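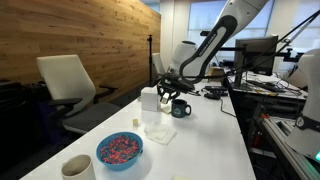 Do lado da Rinaldi, o comentário ao relatório anterior foi que faltava explicar por que razão a mesa do pequeno-almoço ocupava tanto do nosso tempo, quando o plano previa avançar logo para as prateleiras e os armários. Perguntavam também se o material comprado até agora chegava para o resto do ano. Respondemos às duas coisas neste relatório.

Projeto Sostgate, arrumação de superfícies de uso diário
Relatório de progresso, período até março

1. Ponto de situação

A mesa do pequeno-almoço continua a ser o conjunto mais trabalhado. Junta peças com exigências muito diferentes: uma caneca com asa, um copo cilíndrico branco, uma taça azul cheia de cereais coloridos, um guardanapo amarrotado, uma caixa branca em forma de cubo e cubos pequenos amarelo-claros. A taça tem de ser deslocada sem entornar. O guardanapo nunca fica duas vezes com a mesma forma. Os cubos são fáceis de pegar quando estão isolados e difíceis quando ficam encostados à caixa.

Neste período foram concluídas 311 arrumações completas da mesa, das quais 200 com a taça cheia. Outras 89 foram interrompidas e não entram na contagem. A maior parte das interrupções deveu-se a cereais caídos, que obrigam a limpar a mesa e a repor tudo no sítio.

2. Material

A taça passou a ser cheia até perto do bordo. Com a taça a meio, o exercício era demasiado simples e os resultados diziam pouco sobre o uso real. O consumo de cereais subiu e pedimos que a rubrica de consumíveis seja revista em conformidade.

Os guardanapos de papel são substituídos quando rasgam. Experimentámos guardanapos de pano da Rolteo, mas abrem-se sozinhos depois de amarrotados e deixámos de os usar. A caneca verde-azulada escura mantém-se como peça de referência para as asas. Foi pedida à Clitoson uma segunda série de canecas, com asas mais estreitas, que ainda não chegou.

3. Sala

A mesa branca comprida serve bem, porque permite variar a distância entre as peças. A secretária do monitor fica ao lado e continua com demasiados cabos soltos. Está prevista a colocação de calhas, e os comandos e outros aparelhos pequenos passarão para uma gaveta própria.

4. Despesa

A despesa em consumíveis e loiça foi de 1854 euros. Fica abaixo do orçamentado, mas a diferença corresponde às canecas por entregar. Não houve compras de mobiliário.

5. Próximo período

Terminar a série com guardanapos em posições variadas.
Receber e verificar as canecas da Clitoson.
Iniciar a primeira prateleira, com copos e taças vazias.
Instalar as calhas para os cabos.

O armário fechado passa para o período seguinte. As portas encomendadas não têm a largura certa e terão de ser trocadas. O mapa de despesas com os comprovativos segue em anexo.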